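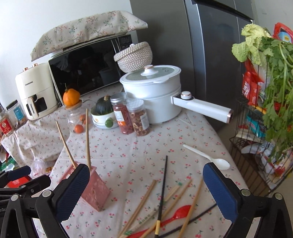 Figure 4: View from the gripper camera during collection in a home kitchen. Chopsticks and spoons lie on the table; the pink utensil holder is at lower left.

4.2 Collecting demonstrations in homes

The training set for Jastine comes from two sources. The first is our own lab kitchen, where the furniture stays put and the objects are bought in sets. The second, which we call Romavine, was gathered in private homes with hand-held grippers. The Romavine part holds 3,622 demonstrations, of which 1,362 belong to the utensil sorting family discussed in this section.

Each person collecting data carried a Wisari gripper with a camera fixed above the fingers. The fingers have ribbed pads and stay in view at all times, so the policy sees the tool the same way in training and at test. We did not crop or mask the picture. Early trials with a tighter crop lost the fingertips whenever the wrist turned, and grasp timing suffered.

Homes were used as found. We asked residents not to clear their tables, and we supplied no objects of our own. Figure 4 is typical of the clutter that results. The table is covered with a patterned cloth, several chopsticks lie across one another, one set is still in a clear wrapper, and a red spoon sits under the pile. Jars, squash and a large white electric pot stand on the same table. Little of this appears in the lab set, where utensils were laid out on a bare gray surface with gaps between them.

Thin crossing objects gave us the most trouble. A chopstick seen from above offers few pixels, and when two of them touch, the collector has to decide which one to take first. We gave no rule for this. As a result the demonstrations disagree with one another – two people faced with the same pile will often start at different ends. We kept this variation and let the policy model several possible actions, as described in Section 3.

A demonstration in this family begins with the gripper above the table and ends when the last utensil has been placed in the holder. Drops were kept if the collector picked the item up again. Recordings were removed if tracking was lost or if the holder tipped over. Labels were written afterward with the Manurung tool, which lets an annotator mark each grasp and release on a timeline. Every recording was checked by a second annotator, and disagreements over a release point were settled by taking the later one.

We split the data by home, so no kitchen used for testing appears in training. Results on the held-out kitchens are given in Section 5.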